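Walk-round checklist, Reisinger floor, kitchen bay and the two arm stations
April round
Filled in by me, with comments, because the official form gives you a box the size of a stamp and I talk more than that.

How I mark things: OK means OK. WATCH means it passes but I want to see it again next month. FIX means it doesn't pass and somebody gets a note from me before lunch.

1. Emergency stops, all stations
OK
Pressed every one of them, and yes, that stopped everyone's work, and yes, I heard about it. I'd do it again! The button on the back station used to be behind the parts rack and you had to lean in past the arm to hit it. It's on the front post now, at elbow height, and I got to it without looking. Thank you to whoever moved it, I never found out who it was.

2. Floor tape and reach zones
WATCH
The tape is fine at station one. At station two it's peeling at the corner where people cut through to the coat hooks. I know why they do it - it saves maybe six steps - but that corner is inside the reach of the arm when it's stretched all the way out. We moved the hooks once already. I'd like to move them again, to the other wall, and then the shortcut goes nowhere.

3. Cables and connectors
WATCH
I follow every cable with my hand, power off, from the base to the wrist. The wrist is where they bend most, so that's where I slow down. No cracks in the jacket that I could feel. There's one tie at station one that has been pulled so tight it's biting in. I cut it and put on a new one with some slack. If you're the person who pulls ties tight, please stop, you're strong enough, we believe you.

4. Mounting bolts
OK
Paint marks all line up, so nothing has turned since last time. Checked the torque on the base bolts anyway. The wrench is number 391 on the tool board and it was hanging where it should be, which made my morning.

5. Gripper fingers and anything they hold
OK, with a comment
We had the sponge question again. The arm in the kitchen bay practices on soft things, and when a sponge gets old it starts shedding little crumbs and the grip goes funny. The rule we had was "replace when worn," and everyone has a different idea of worn. New rule, please copy it onto your own sheets: if it leaves crumbs on your palm when you squeeze it, it goes in the trash. Keep the color you were using so the notes from one session to the next still make sense.

6. Kitchen bay, loose items
WATCH
Before the arm is switched on, anything that isn't part of the task goes in the bin under the bench. Pens, phones, coffee (especially coffee). I found a badge in there this time, 713 on the back, and its owner had been borrowing a friend's to get through the door all week. We had a talk.

7. Start-up call
FIX
This one I'm grumpy about. Before you enable an arm you say "arm live" out loud and you wait for an answer from anyone standing nearby. I stood at the end of the bay for one whole shift change and heard it said twice. In between I watched four starts with no call at all. I get it, it feels silly when you can see the other person right there. Say it anyway.

8. Lifting and standing
OK
I added this line myself last year and I'm keeping it. Before the Evix arms came in, the heavy part of the job was the lifting. My shoulder still has opinions about that. Now the heavy part is standing and watching, and people came to me with sore feet and sore necks from looking down at a screen on a low shelf. The screens are up on arms of their own now, and there are 13 new floor mats. Verena Aebischer says her neck is better. Mine too, if anyone's asking.

9. Breaks and swaps
WATCH
Watching a machine do a slow job is tiring in a way I didn't expect. You drift. I've caught myself with my eyes on the gripper and my head in the supermarket. We swap observers every 45 minutes on paper and in real life it's more like "when somebody remembers." Milagros Bermúdez brought in a kitchen timer from home and her crew swaps on the bell. I'd like one for each station.

10. Training records
FIX
Two people moved over from the Gidau packing line and they're both good, quick and careful, but only one of them has a signed sheet. The other one learned by standing next to somebody, same way I learned, and I still can't let it slide. Until the sheet is signed, no reaching in, even with the power off.

11. The suggestion card
OK
Still up by the door, still getting used. The best one this round asked whether the packers who moved over keep their old pay grade. That isn't mine to answer, so I walked it up to the Goltton office myself, and I'll keep asking until there's an answer I can pin next to it. People work more carefully when they aren't worried about that stuff - my opinion, but I'm putting it on the sheet.

Open from this round: the hooks, the start-up call, the missing signature, timers. I'm in the bay most mornings before 7:30 if you want to argue about any of it.

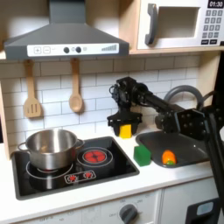
Photo: Reisinger floor safety, kitchen bay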